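Cullinane adds Usine simulation handbook to its list

20 June 2020

Cullinane has published a revised edition of its handbook on queueing models for factory planning, sold under the series title Usine. The book runs to 582 pages and replaces an edition that has been out of print since November.

The first half covers arrival patterns, service times and how to check a model against shop records. Later chapters deal with staffing and repair schedules. 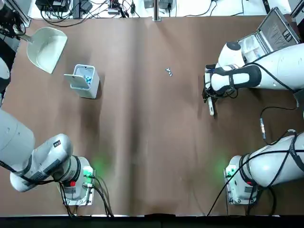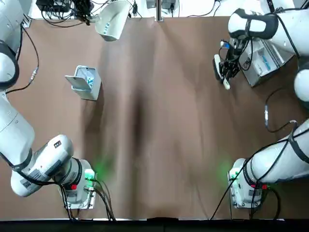
The first printing is 2000 copies. Online bookseller Dostora is taking orders at $60, with shipping included on orders within the country. Exercises and data files can be downloaded from the Uleo site using the code inside the back cover. An e-book will follow in November.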